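Julio, por la noche

Hoy he vuelto a hacer las cuentas del brazo. La oferta de Stougaard es de 3367 euros y nuestro límite sigue en 3000. La pinza de Plestum cuesta 99 más, y yo quería comprar dos. Por ahora seguimos en el simulador, con las tres palancas pequeñas y la pinza gris delante.

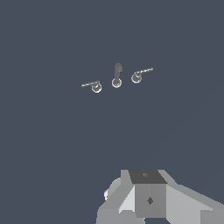

Para mañana

Escribir a Oltdale y preguntar si alquilan por meses. Pedir a Jirau el precio sin transporte. Decidir si una sola pinza es suficiente; creo que sí, pero me cuesta aceptarlo.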